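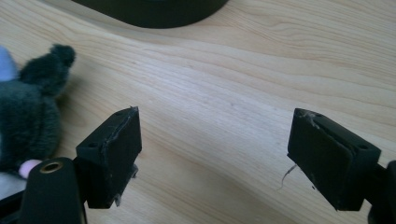
Pale wood with a wavy grain, in bright light.

How to oil a light wooden tabletop

A light tabletop forgives less than a dark one. Every ring from a glass is visible, and if you put too much oil, it becomes yellow in patches and stays like this for years. I have refinished the tables of our reading room at Quintela twice now, first badly and then better, and I write down the second way.

Know first what you have

Before you buy anything, find out if the top is solid wood or veneer. Look at the end of the board. On solid wood the lines of the top continue down over the edge. On veneer they stop, and you see a thin layer, or a strip glued on the side. Both can be oiled, but veneer can be thinner than one millimeter and you must sand it only by hand.

Then find out what finish is there already. Put a drop of water in a corner and wait five minutes. If the drop stays round, there is still lacquer or a closed finish, and oil will not go in. If the wood under it becomes darker, the surface is open and you can continue.

What you need

Hardwax oil or pure tung oil, a small can
Sandpaper, 120, 180 and 240 grit
A cork block
Cotton cloths without color, at least 5
A vacuum cleaner with a soft brush
Gloves
A metal bucket with water and a lid

I use the clear oil from Pulow, and before I used the one from Kavness, which I found a little more yellow. Buy the smallest can and try it under the table or on the inside of a leg. Let the test dry overnight, and look at it in the morning near a window.

Sanding

Sand always with the grain. This is easy to say, but on many tops the grain does not go straight, it bends and comes back. Follow the general direction and do not try to turn your hand with every curve. Scratches across the grain are almost invisible when the wood is dry and very visible after the oil.

Begin with 120 only if there are deep marks. For a top which is only gray and tired, 180 is enough. Finish with 240 and stop there. If you polish the wood too fine, it takes less oil and the protection is weaker.

Between the last two papers, wipe the whole top with a cloth which is a little wet. The small fibers will stand up. Wait until it is fully dry, two hours or more, and sand them away with light pressure. I did not do this the first time and the table felt like the chin of my uncle.

Vacuum, then wipe with a dry cloth. Look across the surface from a low position, with a lamp on the opposite side. Glue spots and old scratches show themselves this way much better than from above.

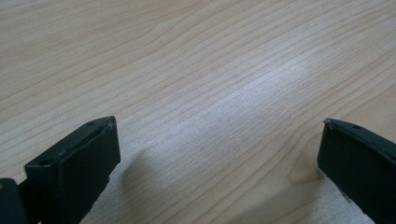
Margarida Barreto wrote to me that she skips the water completely on veneer, after an edge lifted on her desk, and that she sands a second time with a used piece of 240 instead. I think this is good advice for old veneer, where the glue may be weak. On solid wood I would still use the water.

The first coat

Stir the can, do not shake it. Pour a small quantity on the cloth and not on the table. Work in an area as large as an open newspaper and spread the oil with the grain until the wood has an equal shine. Then do the next area, and let it touch the first one while this is still wet.

After ten or fifteen minutes take a clean cloth and remove everything that the wood did not drink. This step is the important one. The oil which stays on top becomes sticky, catches dust, and makes the yellow patches I mentioned. Rub until a clean cloth slides easily.

Put the used cloths directly in the bucket, under water, and close the lid. Cloths with oil can start to burn without any flame near them. Never leave them in a ball on the floor, even for the time of a coffee.

The second coat

Wait one night, or longer if the room is cold. Touch the top with the back of the hand. If it feels cool and dry, you can go on. If it sticks, wait another day.

Use half the oil of the first time. A third coat is useful only for kitchen tables. Joana Seixas gives three to hers and they resist coffee very well, but they are also a bit darker than before.

Using the table again

You can put light things on it after 2 days. For hot cups and water give it two weeks, and use a mat meanwhile. Clean with a soft cloth and clear water, and dry it at once. Soap for dishes takes the oil out little by little.

When the top begins to look dull, usually where the arms rest, rub in a few drops of the same oil and wipe after ten minutes. I do ours every April, before the windows are opened for the season.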